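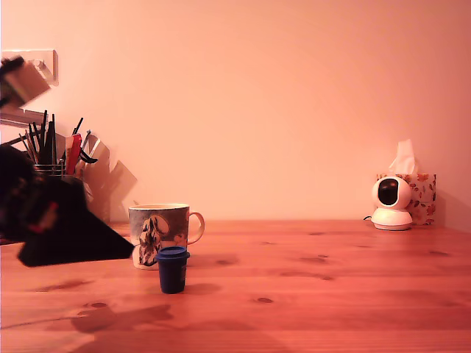

The Staka Table Safety Kit is made for people who run a small robot arm at home or in a shared office and want to follow good practice without reading a thick standard. It contains a printed rule card, 100 floor and table markers, a stop button on a long cord and a log book. The first rule on the card concerns distance. When the gripper works low over the table, near a mug like the one printed with a figure, all hands stay outside the marked zone. Things that are not part of the task, such as a tissue box or a pen holder, go to the back by the wall.

Order number: 2988
Card languages: English, Latvian
Stop button cord: 200 cm
Weight with box: 103 g for the card set, other parts packed separately

The second card is for cups and other objects which can break. Set the lowest speed before the first approach, and let the jaw come down beside the object - never directly over the handle. Write each change of speed in the log book.

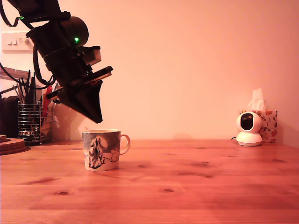
Gripper above the rim of a mug, status light green.

Please read your arm's own manual too. Our rules do not replace it, and where the two are different, the more strict one is valid. The kit fits the Asby and Zestside table mounts. For Kļaviņa mounts please order the wide markers, in stock again from June.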